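Place setting (everyday table)

A place setting is the group of things put in front of one person for one meal: usually a mat or cloth, a plate, some cutlery, a glass, and whatever else the food calls for. I look after the table-and-kitchen entries on this site, and I've rewritten this one more times than any other (sorry to everybody who bookmarked the old version with the soup spoons!). It sticks to the everyday kind, the sort you lay on a weeknight, with a mat, a plate, a fork and a tray. Banquets have their own entry.

Terms

"Cover" is the old restaurant word for one person's setting, and you'll still hear it in dining rooms when somebody asks how many covers there are tonight. "Setting" is what most of us say at home. "Flatware" means forks, knives and spoons. Strictly speaking "cutlery" was once just the things with a cutting edge, but plenty of people use it for the lot, me included. "Charger" is the big plate that goes under the real plate and never gets food on it. I don't own one.

The placemat

The mat goes down first, and everything else takes its position from it. Cloth mats are soft and quiet but need washing and sometimes ironing. Woven vinyl wipes clean and lies flat, although it holds crumbs in the weave like you wouldn't believe. Cork is lovely under a hot dish. Most rectangular mats are wider than they are deep and are meant to sit with a long side toward the diner, an inch or so back from the table edge.

Striped mats are a small subject of their own. Stripes that run away from you, from the near edge toward the middle of the table, make a short table look deeper, and they also give you a handy guide for lining up a fork or knife. Stripes running side to side do the opposite and make everything look wide. Gray and white is the combination I'd pick every time, as it goes with any plate you already have and doesn't show a faded patch the way red or navy does.
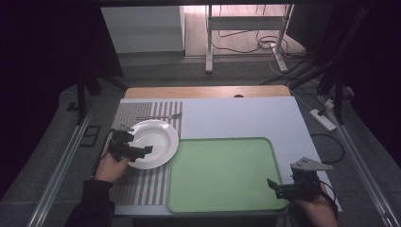 Fork placement is the part people write to me about. In the usual American layout the fork lies to the left of the plate, tines up and pointing away from the diner, with the handle end level with the bottom of the plate. The knife goes on the right with its blade turned in, and the spoon goes outside the knife. If there's dessert, its fork or spoon can be laid sideways above the plate, and a dessert fork up there has its tines pointing right, with the handle to the left so it slides down into the fork position when it's wanted. It's a nice trick to know, and it saves a lot of room on a narrow mat.

Some families lay everything above the plate, some bundle it in a napkin, and some put a jar of forks in the middle and let people help themselves. My friend Yutong Ren does the jar at big dinners and I've come around to it completely.

The plate

A standard dinner plate is somewhere between ten and twelve inches across. White ones have been the default for a long time, and I think they deserve it: food looks good on them, and when one breaks you can replace it without hunting for the pattern. A broad rim gives you somewhere to put a thumb while carrying and keeps sauce away from the tablecloth. Coupe plates, the ones with no rim at all, hold more but are harder to carry full. A slightly sunken center is handy for anything with gravy.

The plate normally goes in the middle of the mat. On a tight table it can shift to one side to make room for something else, and I really don't think that's a crime.

The tray

Older guides leave the tray out, and that always puzzled me, because in so many homes it's right there on the table with the dishes. It may be how the setting gets carried in, or where the bread goes, or simply where the empties land afterward. Rounded corners are easier to wipe than square ones. A raised rim stops a glass from sliding off, and a flat interior lets you stand bowls anywhere you like.

Trays also work as a setting all by themselves, with no mat under them. That's the cafeteria way of doing it, and the breakfast-in-bed way too. If you're using both, let the tray overlap the mat a little if it has to, but keep the diner's side clear for elbows.
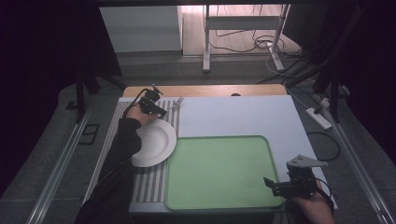
As for the order of laying, I go mat, plate, flatware, glass, napkin, tray. Iresha Saha, who taught me to wait tables years ago, put the flatware down before the plate so she could see the gap she was filling, and her tables were always straighter than mine. Both ways get you to the same place. Hold forks by the handle or the neck and keep your fingers off the tines, and pick plates up by the rim.

Spacing

Allow 24 inches of table edge per person if you can. A table 60 inches long seats two comfortably on each long side, and three if they like each other. Pale tabletops are forgiving with light-colored dishes and show every drip of coffee. A bit of color helps there, and soft green next to gray and white is very easy on the eyes.

Clearing

Clear in the reverse order: glasses can stay until last, plates go with the fork laid across them, and the mat is shaken out (outdoors, please!) before it's put away. Store mats flat. Rolled ones curl at the ends for weeks, and a curled mat will tip a fork right off its spot.

See also: Banquet cover; Charger; Napkin folding; Tray, serving; Trivet

Contact the editor | Copyright Siddiqui Household Reference | Back to top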